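Trolent backup notes, README

Quick notes for anybody running Trolent on a home PC. Kilian wanted it all in one place, so.

What it does
Copies your Documents and Pictures folders to a second drive every night. Skips anything that hasnt changed. That's it.

Before you start
Windows 10 or newer
A second drive with at least 26 GB free
Admin password — no, your email password won't work

Setup
Unzip to C:\Trolent. Run setup, pick the drive, pick a time. 2 a.m. is the default. Leave the PC on, sleep is fine.

Test run
Rupert Wieser's machine, August. 1,072 files, 846 of them photos. Took 13 minutes on an old USB drive. Second night, under one.

Known problems
Long file names get skipped without a warning. Check the log.
Outlook has to be closed or the mail file wont copy.
Drive letter changes if you plug in a camera first — set it by hand in Disk Management.

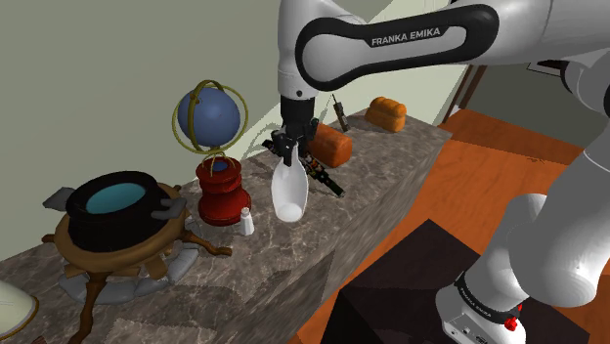 Getting files back
Open the backup drive, find the folder, drag it over. No special program. Stuck? Ask Kilian Prantl, mornings are best.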